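Brorneck workshop, Flitonham: visit notes

The Brorneck site sits at the far end of the Flitonham industrial park, past the Mittal warehouse. The open afternoon ran from 2 p.m. in October. Sign-in at the front desk, visitor badge, no safety shoes required on the upper floor.

I went for the bench area, as we are refitting our own room and still have to settle power distribution. The upper floor has a black ceiling with curved LED strips, white work tables, a white cabinet and metal shelving along the wall. Desk power is by multi-outlet strip.

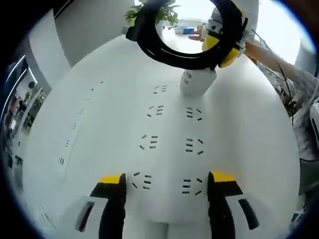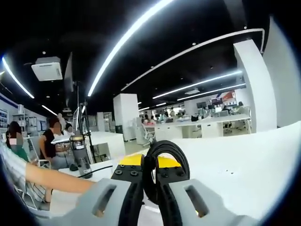 White power strip on the white table, nothing plugged in, with a bundle of white cables on the far side:
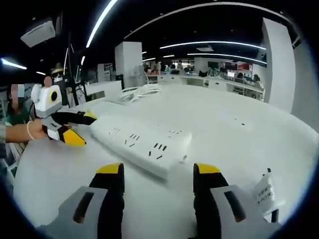
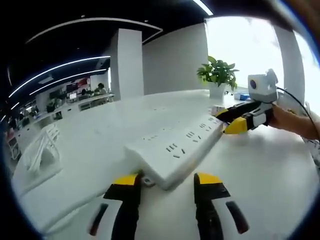
Brorneck quotes 10 A per strip and allows 2 strips per table. Daisy-chaining is prohibited. Each strip is logged in Filex with its inspection date and table number. Stock on the floor is 50 units, of which 40 are issued and the rest held as spares.

Points for our refit: white cable on a white top is hard to trace, so I would specify gray. Strips should be fixed to the rear edge, with an under-table tray for slack. I asked for the cord lengths and was told they would be sent by email. Parking is on the Mittal side only.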